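Apprentissage par démonstration, séance 5
Collecter des exemples : ce que les chiffres ne disent pas
Notes de cours, Juwita Nugroho

Rappel de la séance précédente

On cherche une politique qui, à partir d'une observation, produit une action. On l'ajuste sur des démonstrations humaines, enregistrées avec une pince tenue à la main et munie d'une caméra. La méthode est séduisante : pas de robot à immobiliser, pas de téléopération, un opérateur formé en peu de temps. Les articles s'arrêtent souvent là. Nous allons regarder la suite.

1. Le nombre d'épisodes

Le jeu de Steddale, que vous utiliserez en TP, compte 400 épisodes pour la tâche « effacer le tableau ». Cela ne veut pas dire grand-chose tant qu'on ignore combien de situations différentes s'y trouvent. Afiq Sitompul a repris les notes de collecte : trois opérateurs, une seule table, 13 dessins de départ. Répéter trente fois le même geste depuis la même position apprend surtout au modèle où se trouvait la table.

Question à se poser avant toute lecture de résultats : les épisodes de test ont-ils été tirés au hasard dans le même lot ? Si oui, le score mesure la mémoire du modèle autant que sa compétence. Exigez une séparation par opérateur, par lieu ou par objet, et voyez ce qui reste du score.

2. L'opérateur en sait trop

Celui qui tient la pince voit toute la pièce. Le modèle n'aura que la vue embarquée. Quand l'opérateur contourne un obstacle hors champ, l'action enregistrée n'a aucune cause visible dans l'observation, et le modèle en inventera une. Larasati Tarigan propose de faire travailler les opérateurs en regardant seulement le retour vidéo. L'idée me paraît bonne, mais les gestes deviennent lents et hésitants, et cette lenteur s'apprend aussi.

3. Les échecs supprimés

À Steddale, on jette les essais ratés. Le modèle ne voit donc presque jamais comment on se rattrape. Je n'ai pas trouvé de trace écrite du critère de rejet. Pour vos propres collectes, conservez tout et annotez ensuite.

À préparer pour la séance 6

Lire le chapitre sur la dérive de distribution. Rédiger une page sur un biais de collecte que l'on pourrait vérifier sans réentraîner le modèle. İlker Ersoy ramasse les copies.

4. Ce que contient une observation

Une étiquette d'épisode résume une intention, et l'on oublie vite que le modèle n'y a pas accès image par image. Prenez une vue où le dessin au feutre noir sort du champ par la gauche, tandis que des reflets blancs allongés barrent la surface brillante entre les deux doigts de la pince. Quelle part de l'action le modèle peut-il tirer du trait, et quelle part du cadre argenté ou de ces reflets ? Je me méfie de toute réponse donnée avant un essai sous un autre éclairage.
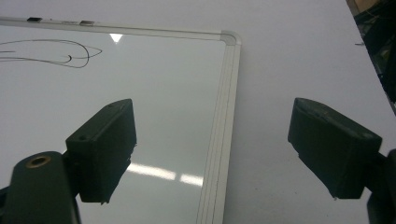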